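Subject: Re: [equip-plan] Hand-held grippers, next order: quantities and spares
From: Noreen Siddiqui
To: equip-plan list

Purificación Aranda wrote on Tuesday:
> Before I put the order in front of Trindgate I need three things
> from your side: the number of gripper pairs, the number of spare
> pads per pair, and whether we still want the service cover from
> Ladavix or would sooner hold the parts ourselves. The draft has
> 10 pairs and no spares at all. I assume that is a mistake. Please
> also say if any of it can wait until after July, as the budget
> line is tight before then.

Replies in order.

1. Number of pairs. Ten is right if we keep to the home tidying tasks and run them in pairs as now. Each site takes 2 pairs, one in use and one on charge or in the bag, so 10 covers five sites with nothing left over. I would not go below that. If the Naqvi sites are added in the autumn the figure changes, but that should be a separate order with its own line.

2. Spare pads. Yes, a mistake, and mine. The draft was copied from the trial order, where pads were supplied with the units. The ribbed pads are the part we get through. A unit has two fingers and each finger carries one pad, so a pair of units uses four. For 10 pairs that is 40 pads for one full change. I would like three full changes in stock plus a small float, and the supplier packs in twelves, so the order quantity is 144. Please put it on the draft as twelve packs and not as 144 singles, as the single price is a good deal worse.

On pad wear: most of it comes from hard, thin or awkward things. Handles and bin rims are worse than cloth. The bedroom task is a fair sample of what the pads meet in a normal session.

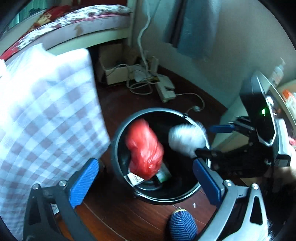

Purificación asked on the phone whether one pad type for everything was a false saving, given that a softer pad might be kinder on light items and a harder one would last longer on handles. It is a reasonable point. My answer is that two types means two stock lines, two sets of labels and a fair chance of the wrong pad being fitted on site. I would stay with one type for this order and log changes by task. If the log shows handles using up pads much faster than everything else, we can price a second type next time.

3. Service cover. I would drop it for the hand-held units and keep it for the charging cases. The mechanical side is simple: fingers, linkages, screws, pads. We can swap all of these at the bench with two drivers and a tray. The cover is charged per unit per month whether anything goes wrong or not. The electronics are another matter and I don't want us opening housings, so for those I suggest we hold one complete spare pair and send faulty units back at the normal repair rate. That makes the order 11 pairs, not 10. Sorry to move the number straight after defending it. The working figure is still 10.

4. What can wait. Pads can't. Screws and linkage parts can wait until after July if we take a few from the two retired trial units. The Onance storage trays can also wait - the current boxes are ugly but they close.

5. Task props. Not asked, but missing from the draft. The table task needs bags, paper cups, rolled cloths and the like, and these are being bought out of petty cash by whoever is on site. It works, but none of it shows up in the cost per session, so our planning figure is too low. I would add a small consumables line and review it after a quarter. The planning year is 52 weeks with no gap for August, so please divide by that and not by the 48 used last time.

Two points on layout for whoever sets the floor space in the plan. The table needs clear access on at least two sides for a pair of units. A bed close to the table is fine if the operator never has to reach across it. Charging should be well away from where people stand.
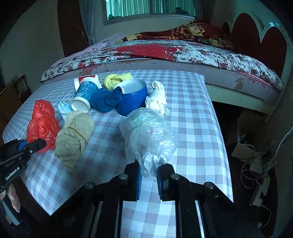
Equipment Planning Group - Field Tasks

Still open from my side:

- Lead time on the pads. Trindgate quoted one figure by email and another on the form. I have asked which one holds.
- Whether the spare pair needs its own case. I think yes, but it could share at a pinch.
- Left and right parts. The trial parts list gave the fingers separate codes for each side. If that still holds, the spare fingers should be split evenly on the order.
- Asset tags. Same series as before or a new one? No preference.

If nobody objects I will send the revised sheet to the list with 11 pairs, 144 pads, no cover on the units, cover kept on the cases, and the props line marked as provisional.

Noreen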